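Kistthorpe 砖厂参观记录：从取土到出窑

Zimell 的 Kistthorpe 砖厂每年十一月对外开放一次，平时只接待采购方和设计单位。参观须提前登记，按班次入厂，每班限12人，全程步行，路线与生产流向一致。本次参加的是星期二上午的班次。集合点在地磅房旁边，领取安全帽、反光背心和耳塞，鞋必须自备，露趾鞋和软底鞋不放行。登记时可以注明关心的工段，讲解会相应调整停留时间。我注明的是干燥和焙烧。

以下按路线顺序记录。工艺参数凡厂方未公开的，只写做法，不写数值。

一、原料堆场

原料来自 Idton 取土场，属厂方自有，卡车运输，过磅后卸入露天堆场。土料分两种，一种颜色偏黄，塑性较高，另一种偏灰，含砂多，塑性低。两种分堆存放，中间用混凝土挡墙隔开。单独使用高塑性土，干燥收缩过大，坯体容易开裂；单独使用低塑性土，挤出时边角拉毛，湿坯强度也不够。厂内按配比混合，配比随每批土的检验结果调整。

堆场采用平铺直取的方式。土料运到后逐层摊平，层层叠加，取用时由装载机从端面垂直切取，每一斗都包含各层的土。这样做可以把取土场不同深度的成分差异摊开。讲解员指给我们看堆体端面，层理很清楚，颜色深浅交替，最上面一层是雨后刚铺的。

土料在堆场停放一个冬天再用。冻融使大块土自行松散，后面破碎的负荷会小一些。堆场没有顶棚，排水沟沿四周布置，沟里的泥定期清出后返回堆体。雨季取料要避开表层，含水率太高的土进了破碎机会粘辊，清理一次要停线。

堆场旁边另有一个有顶的小料仓，存放砂、废坯粉和着色用的氧化锰。氧化锰只用于深色产品，用量很少，称量后先与干砂预混，再进主线。

二、破碎与陈化

箱式给料机在堆场出口，两台并列，一台走高塑性土，一台走低塑性土，闸门开度决定配比。皮带上方装有除铁器，吸出的铁件集中在一个斗里，可以看到铲齿碎片和螺栓。

主破碎是轮碾机，碾轮在带孔的底盘上滚动，土料被压过底孔落到下层。轮碾机同时加水。再往后是粗辊和细辊，细辊间距为2毫米。辊面磨损后间隙不均，石灰石颗粒就可能漏过去。石灰石在窑里分解成生石灰，出窑后吸潮膨胀，会把砖面顶出一个个小坑，行内叫石灰爆裂。车间每周测一次辊面，超差就上车床修磨，车床直接装在辊机侧面，不用拆辊。

碾细的土料送入陈化库。库内是长条形的地坑，上方有桥式布料机来回铺料，多斗取料机从另一头横向切取。陈化的目的是让水分在颗粒之间扩散均匀，塑性随之提高。库里没有窗，湿度很大，灯罩上都是水珠。讲解员从取料面掰下一块土让大家捏，手感已经接近陶泥，断面没有干芯。

有人问陈化时间能否缩短。答复是可以，代价在挤出段体现，泥条表面会出现撕裂，电机电流也会升高。前年检修布料机期间试过直接走旁路，废坯明显增多，后来没有再用。

三、成型

厂里有两条成型线，一条挤出，一条软泥模压。

挤出线的真空挤出机由 Muñoz 供货，双级结构，上级搅拌，中间抽真空，下级螺旋推进。泥条从机口出来，四面光滑，经过压花辊或喷砂口做表面处理，再由钢丝切坯机切成单块。真空度不够时泥条里会有气泡，烧后在断面上形成扁长的孔。操作台上能看到真空表和主机电流表，工人看电流的次数比看真空表多。电流变化首先反映含水率变化，含水率偏了，后面的收缩尺寸就跟着偏。

机口是易损件。芯架和内衬在土料磨蚀下逐渐变大，坯体尺寸随之偏大。机口更换安排在每周停机的时段，旧内衬送机修间测量，记录磨损位置。磨损总是从四角开始，机修间的墙上挂着一排换下来的旧件，从角部圆化程度就能判断用了多久。

切坯钢丝也会断。断丝后切坯机自动停，泥条继续出来，在端头堆成一团，落入下方的回料皮带。参观时正好遇到一次，换丝过程很快，线重新启动之后的头几块坯仍然作废。

软泥线的土含水率高得多。泥团抛入撒过砂的模框，刮平，翻模脱出。模框内壁的砂既用于脱模，也留在砖面上成为表面肌理。砖面的褶皱由泥团落入模框时的折叠形成，每块不同，仿手工砖卖的就是这一点。软泥砖尺寸偏差比挤出砖大，采购方如果要求灰缝很窄，厂方会建议改用挤出产品。

模框用后冲洗，重新撒砂。冲洗水经沉淀回用，沉下来的细砂和泥掺回主料。

四、干燥

湿坯码上干燥车，进隧道干燥室。热风来自隧道窑冷却段的余热，不足的部分由燃气热风炉补充。气流方向与车行方向相反，进口端温度低、湿度高，出口端温度高、湿度低。坯体在收缩阶段必须慢，表面先干而内部还湿，表层受拉就会开裂。收缩基本停止以后可以快速升温。

干燥室侧壁开有检查孔，内部风速由立式轴流风机搅动，风机沿轨道来回移动，让各列坯体轮流受风。早年风机固定安装，靠近风机的一侧总是先干，砖坯向一边翘。

出干燥室的坯要抽检残余含水率。取样后称重，放入烘箱，冷却后再称。残余水分太高的坯进窑后水汽来不及排出，会炸坯。炸坯的碎块落在窑车上，有时卡住砂封，处理起来要把整列窑车停下。

裂纹类型贴在抽检台旁边的看板上，附实物：中部横裂多由底部摩擦引起，收缩时坯底被托板拉住；角裂多由切坯时的扰动引起；S形裂来自挤出机螺旋的残余应力，湿坯时看不见，干后才显出来。看板上的实物边缘都用红漆标了裂纹走向。

这一段温度高，通道窄，不适合久留。同班有两位来自建筑事务所的参观者在这里提了不少关于尺寸公差的问题，讲解员把卡尺和标准框拿出来演示，干坯比成品大，比成型时小，框上三道刻线对应三个阶段。

五、焙烧

隧道窑是全厂最长的构筑物，从预热段到冷却段一条直线。窑车由液压推车机按固定节拍推入，每推入一车，另一端就出来一车。窑车两侧的裙板插在砂槽里，形成砂封，把窑内热气和车下空间隔开。车下通冷风，保护轮轴。

燃料为天然气，烧嘴布置在窑顶，火焰垂直落入砖垛之间的火道。码坯方式因此受到约束，垛与垛之间的火道必须与烧嘴对齐。码坯由机械完成，偏移超过允许值时，窑前的光幕报警，窑车退回重码。

窑侧控制室可以隔着玻璃看，不能进入。屏幕上是温度曲线，横轴为窑长。讲解员逐段解释：预热段排出残余水分和结晶水，接着是有机物氧化，这一段升温要受控，否则表层先烧结，内部碳来不及烧掉，断面留下黑心。再往后是保温段，玻璃相在这里生成，砖的强度和吸水率由此决定。冷却段前部急冷，到石英晶型转变的区间必须放慢，通过以后再加快。放慢的这一截在曲线上是一个明显的缓坡。

砖的颜色由铁含量、钙含量、焙烧温度和气氛共同决定。氧化气氛下铁呈红色，钙高则偏黄。厂里有一种产品在保温段末端间歇通入过量燃气，造成短时还原，砖面局部转为深褐和蓝灰，产品目录上叫做火焰纹。还原的时长和间隔不公开。

停窑一次代价很大，升温和降温都要逐级进行，窑体耐火材料承受不了快速变化。厂里上一次全停是为了更换窑顶吊挂砖，平时维修都在带火的状态下做。节假日照常推车，干燥室后设有存坯线，积存的干坯供窑车在成型停班时继续使用。

六、分选与检验

出窑后的砖由卸垛机夹下，散到皮带上，人工分选。工人站在皮带两侧，凭敲击声和目视判断。烧结良好的砖声音清脆，有裂纹的砖声音发闷。缺角、裂纹、黑心、色差过大的分别投入不同的溜槽。次品破碎后，一部分回到原料线充当瘠性料，一部分卖作网球场和园路的面层材料。

合格品分层混装。打包时从不同窑车抽取，交错码放，工地再从几个包同时取砖，墙面颜色才会均匀。厂方在包装上印有取砖方法，仍然有施工队一包一包顺着用，墙上出现整块的色斑，再回来投诉。讲解员说这类投诉每年都有，处理方式是发一份图示说明，费用不退。

打包采用纵横两道塑料带，不用托盘，砖垛底层留出叉车孔。外面套收缩膜，顶部开口，让残余潮气散出。膜完全封闭的话，内壁结露，会把可溶盐带到砖面上。

检验室不大，做尺寸、抗压强度、吸水率、冻融、泛霜。压力机为液压式，量程2,000千牛，试样上下面先磨平，加载速率由程序控制。我们看了一次完整加载，曲线爬升到峰值后陡降，砖从侧面鼓开，碎成锥形残块。冻融试验箱同时放多组样，最长的一组要做200次循环，超出普通外墙砖的要求，用于铺地和压顶产品的内部评级。试样编号用耐水墨写在端面，循环过程中每隔一段取出检查，有无剥落、掉角，逐条登记。

泛霜试验做法简单，砖端部浸在蒸馏水里，让水从下往上走，在顶面蒸发，干后看白色析出物的多少。析出物以硫酸盐居多，来源是土料。原料线上加少量碳酸钡，可以把硫酸盐固定下来。加入量依据土料化验结果，加多了浪费，加少了无效。

七、清水墙

路线的最后一段在室内，内容是砌筑和勾缝，主要面向设计单位。讲解集中在灰缝。灰缝在清水墙面上占的面积比多数人估计的大，换一种灰缝颜色，同一批砖的观感可以差很远。深色灰缝使墙面整体变暗，砖块之间的色差被压下去；与砖色接近的灰缝会让单块砖的轮廓减弱；浅灰灰缝把每块砖的边界勾出来，色差也看得最清楚，从棕黄、橙色到偏暗的红褐色都能在一面墙上分辨。

缝形方面，平缝容易做，凹缝有阴影但容易积水，斜缝排水较好，弧形凹缝由圆棒压出，缝面密实，外墙多用这一种。压缝的时机靠手指试，砂浆按下去有印而不粘手时可以开始。压得太早，浆体被带出，污染砖面；压得太晚，缝面发黑，是铁工具在半硬的砂浆上磨出来的。

墙上钻孔的问题也有人问。固定件尽量打在灰缝里，拆除后补灰即可。打在砖上的孔没有好的补法，砖粉加树脂能填平，颜色总有差别。室内清水墙还要考虑擦碰，靠桌面的高度最容易留下污渍和磨痕，表面可以做渗透型憎水处理，但处理后颜色会略深，应先在样板上试。
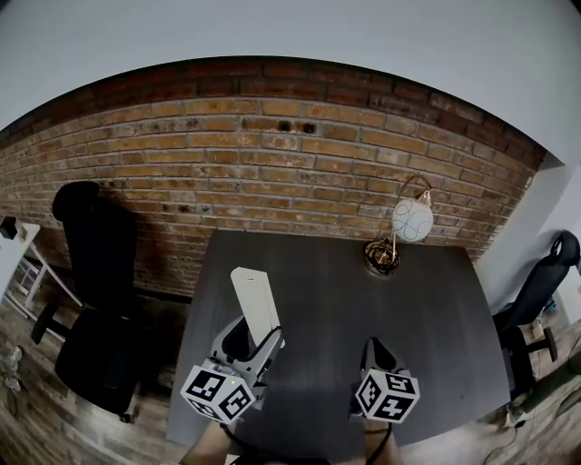
八、提问与答复

样板砖与到货不一致如何处理。厂方答复，样板只代表一个时期的生产，订单确认前应索取当期样板，并在现场砌样板墙，双方以样板墙为准。单块砖不能作为颜色依据。

能否指定单一颜色。挤出砖可以收窄色差范围，须从分选环节加人工，价格相应提高。软泥砖和火焰纹产品不接受这类要求。

旧墙修补用砖。可以寄样，检验室比对颜色、尺寸和吸水率后推荐接近的产品。旧砖尺寸往往与现行规格不同，少量订做走软泥线，另做模框，模框费用单列。吸水率的匹配比颜色重要，差得太远，新旧砖交界处干湿不一，冬季容易先坏。

Idton 取土场还能用多久。厂方没有给出年限，只说现有许可范围内的储量满足在建产线的规划，已采完的区段正在回填覆土，其中一块已经蓄水。取土场不在参观路线内。

九、参观安排备忘

厂区入口在 Kistthorpe 镇北，公路指示牌只写 Zimell，没有写砖厂，从南面来容易错过。停车场在地磅房对面，大货车优先。公共汽车停在镇上，步行到厂门一段没有人行道。

成型车间噪声大，讲解基本听不清，问题宜留到干燥室出口处再提。窑侧热，堆场冷，衣服要能穿脱。控制室和检验室内不得拍照，其余地方可以。相机带闪光的须关闭，分选线上的工人靠目视判断，闪光会干扰。

结束时可领取一份产品目录和一块切开的样砖，样砖断面磨平，标有吸水率。目录中的缝宽按公称尺寸计算，核算用量时应改用实测尺寸，软泥产品尤其如此。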